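ok so I finally did it, I gave up my phone for the whole commute for a month and I have opinions. Thread, because I can't be brief to save my life

**1/** Background: I take the 806 bus from Tolton out to the end of the line, 32 minutes each way if the bridge is behaving. For years I spent all of it scrolling. Then in January my charger died and I ended up reading the paperback that had been riding in my bag since summer.

**2/** It was a mystery set in a lighthouse. It was not good! I missed my stop anyway. Had to walk back past the tire place in the sleet, still trying to work out which cousin did it.

**3/** So I made a rule. Phone stays zipped in the bag from the first stop to the last. Book, window or nap, those are the options.

**4/** First week was rough. My hand kept going to my pocket at every red light — like a dog checking an empty bowl. I read the same page about the cousin four times.

**5/** Second week I picked up a used copy of a family saga, 628 pages, tiny print, a tree of names in the front that I had to keep a finger in. You would think that's a terrible bus book. It's a great bus book. Every ride is one chapter and a bit, and the bit is what gets you back on the bus at 5:40 when you're tired and your feet hurt.

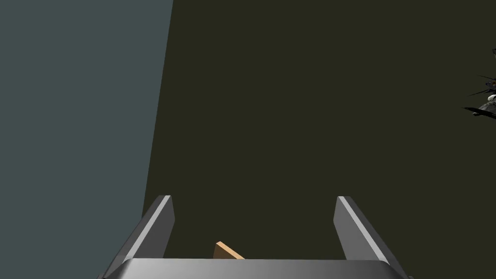 Ratih Lau replied that big books are fine until you have to stand, and that she cuts hers into sections with a kitchen knife and tapes the spines. Ratih. I've been thinking about this for two days. I'm not over it.

**6/** She does have a point about standing, though. A fat hardcover in one hand and the pole in the other is a wrist injury waiting to happen. My fix is to keep a skinny book in the coat for crowded mornings and the big one in the bag for the ride home, when I nearly always get a seat.

**7/** Short stories are the best for standing, by the way. Essays too, if they're the kind where somebody just goes on about soup. Poetry I can't do on a bus, I get to the end of a line and we hit a pothole and I have to start over.

**8/** Hafiz Sinaga wanted to know if audiobooks count. Under my rule, no, only because mine live on the phone and I know myself. If you've got some old player kicking around, go for it! I'm not the bus police.

**9/** Things I use for bookmarks now: transfer slips, a dry cleaning ticket I probably need, one very flat leaf.

**10/** Where I'm getting the books: the library branch on Brinemholm Street has a sale cart by the door, paperbacks for a dollar. Half of them have someone's name inside the cover. My current one says "Iresha, DO NOT LEND" so, sorry, Iresha, whoever you are.

**11/** I did cheat twice. Once to check on a sick cat (fine now, very rude) and once because the driver and a guy with a ladder were arguing and I wanted to text my sister about it live.

**12/** Month's over and I'm keeping the rule for mornings. Evenings I'm allowed ten minutes of phone after the bridge, and most days I forget to take it. Next up is a sea voyage thing that runs to 700 pages and smells like a basement. If you've read a good one with a boat in it, send me the title, I'll check the cart tomorrow.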